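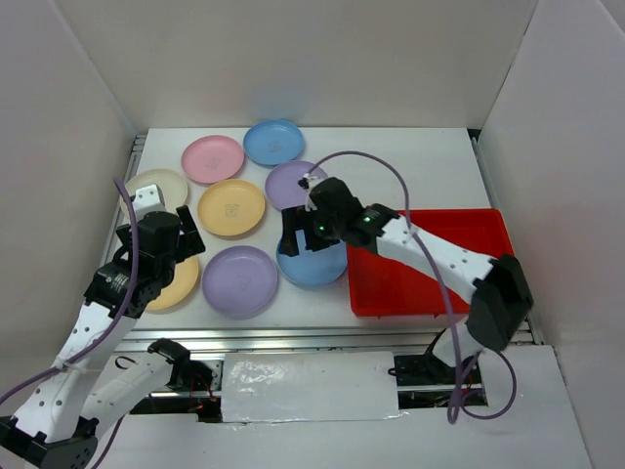
Why does a planner need to know how old a detection is?

Because a position that was right when the camera reported it may be wrong by the time an arm is told to go there. The planner can only allow for that if the age comes along with the position.

September 5, 2025

I have been moving the plate-sorting code from one big loop to separate processes, and timestamps have taken up most of the week. The old loop read a camera image, found the plates, chose one, planned a path and sent it. Everything in a given pass came from the same image, so age never came up. It was slow, and one arm always waited while the other was being planned for.

The new layout has perception in Adau and planning in Gindar, with Plumum passing messages between them. Adau publishes a list of plates, each with a centre, a radius, a colour class and the time of the image it came from. Gindar takes the latest list when it is ready to plan. If an entry is older than 350 ms and the plate is in plain view, the entry is dropped. That limit was picked from the logs. It is a setting and will probably change.

The first bug was mine. Adau stamped each list when it was published, not when the image was taken, so every detection looked fresher than it was. The fix was one line. Finding it took most of an evening, as the error was nearly constant and looked like a bad camera calibration. I recalibrated twice before I thought to print both times next to each other. 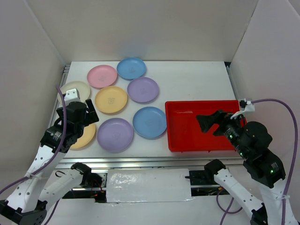
Hidden plates are the second problem, and the age limit makes it worse. A plate under a gripper stops being detected, its entry grows old, and Gindar then treats the spot as free table. That is exactly the wrong answer for an arm looking for somewhere to pass through. With the left gripper over the cream plate and the yellow one below it, neither gives Adau a full outline to fit a circle to, and both have to survive on what was known earlier. Adau now projects the arm model into the image, using the joint angles at the image time, and marks every pixel the arms should cover. An entry that falls mostly inside the mask is labelled "hidden" and kept without a time limit. An entry outside the mask that is not seen is labelled "missing" and goes after the normal 350 ms.

The mask leaves out the cables. They are not in the model, and they move in ways the joint angles do not predict. For the moment I grow the mask by a fixed margin and accept that a large loop will still poke out of it. Colour helps a little. It helps less where the plate is lavender, since purple cable across a lavender plate can pull the fitted centre to one side. I have a test for this and it fails.
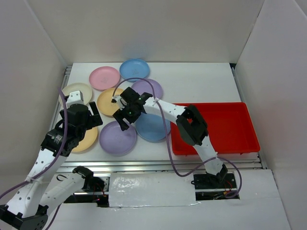 Reservations are how the two arms stay out of each other's way. Before moving, Gindar asks Plumum for the volume the arm will sweep, and a request that overlaps a granted one has to wait. My first version reserved only a box around the gripper and the path of its tip. Consider the right arm reaching left into the plates, gripper over the yellow-orange and lavender ones: its elbow is back over the left edge of the red tray, well outside any box drawn round the fingers. A drop into that side of the tray would have been granted. Reservations now cover every link, as capsules, which costs more time per request but gives the right answer.

Replaying the stored logs through the new check gave 1,534 requests, of which 3 changed from granted to refused. All of them involved an elbow. I went through them by hand and agree with each refusal.

Still open:

Cable handling in the mask, as above.

Releasing a reservation early, once the arm has left part of its volume. At present the whole volume is held until the move ends.

A proper answer for "hidden" entries when the arm parks over a plate for a long time. Keeping them for ever is safe but untidy, and a plate nudged under the gripper will be remembered in the wrong place until it is seen again.

The capsule code is in the main branch. The mask code is still on its own branch and needs the arm model file in the new format, so do not merge it with an old one.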